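Household Water Use in Shared Student Accommodation: A Study of Rutness Court
Project report submitted by Hortensia Arancibia
Supervisor: Rhydian Harries
Oct 26, 2023

1. Background
Rutness Court is a residential block built in 2004 and let to second- and third-year students. Water is included in the rent and residents do not receive a bill. The accommodation office asked whether use could be lowered without replacing the existing pipework. This report sets out the findings of a survey and a period of meter reading carried out during the spring term.

2. Aims
The project had two aims. The first was to establish which daily activities residents believed used the most water. The second was to compare those beliefs with the readings taken from the flat meters.

3. Method
A paper questionnaire was delivered to every flat in April and 117 completed forms were returned. Residents were asked how often they showered, washed clothes, cooked and washed up, and how long each task usually took. Meter readings were taken from 15 flats at the same hour each morning. Flats were chosen by drawing numbers, and all residents of the chosen flats gave written consent. Readings from one flat were left out of the comparison after a leaking cistern was reported there.

4. Findings
Most residents named the shower as the largest use of water in the home, and the meter readings gave no cause to disagree. Opinion was more divided on the washing machine. Many respondents ran it part-full, usually to have sports kit ready for the following day, and few knew that the machines supplied have a shorter programme.

The kitchen produced the widest range of answers. Residents who cooked together tended to wash up once in the evening. Those who cooked separately washed single items under a running tap, often several times a day. Flats of the second kind recorded higher use on weekdays, although the difference narrowed at weekends when some residents went home.

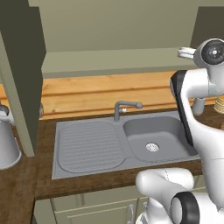 Several respondents wrote that they would fill the basin if a plug were provided. Plugs are not listed on the flat inventory, and the office confirmed that missing ones are replaced only on request. A small number of residents also said that they rinsed dishes before washing them because this was how it had been done at home.

5. Limitations
The questionnaire relied on memory, and estimates of shower length in particular should be treated with caution. The flat meters do not separate kitchen use from bathroom use, so statements about washing up rest on the survey together with the daily pattern of readings.

6. Recommendations
It is recommended that a sink plug be added to the inventory of each flat and checked at the start of every tenancy. A printed card describing the short washing programme should be placed beside each machine. The office may also wish to post monthly readings in the entrance hall, so that residents can compare their own flat with the rest of the block. Meter readings should be repeated next April using the same flats.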